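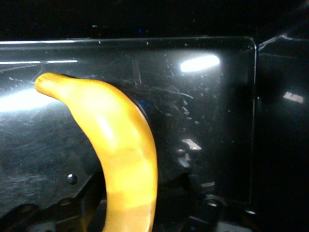
The owner of the Clollow produce stand in Watodcombe talks about fruit the way other people talk about their dogs. I'd planned on a quick chat – half an hour, tops – and I stayed until the coffee was gone and we'd both eaten far too much.

She started selling at the market in 2000, with 2 folding tables and a car that wouldn't go in reverse. "I parked very carefully that year," she told me.

What I really wanted to know was how she sets fruit out, so I asked about trays.

"Low sides, always," she said. "People want to reach in. Give them a deep crate and they poke at the top layer and walk off."

And the color?

"Dark! I had white ones from Engelhardt for 11 years and everything looked washed out. Put a banana on black and you can see it from the parking lot." (I tried this at home later and she's right, it looks terrific.)
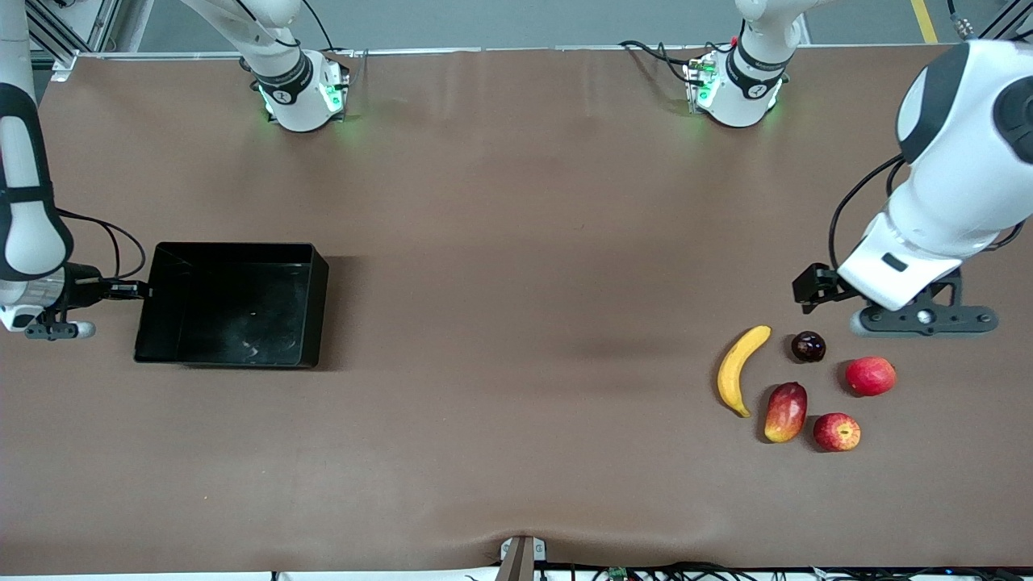 *Black tray on the left, fruit still out on the table.*

She loads bananas last, curve up, and she's strict about it. Her nephew once packed 48 of them under the melons for the Tarkalwood fair.

"We made a lot of bread," she said, and went to put the kettle back on.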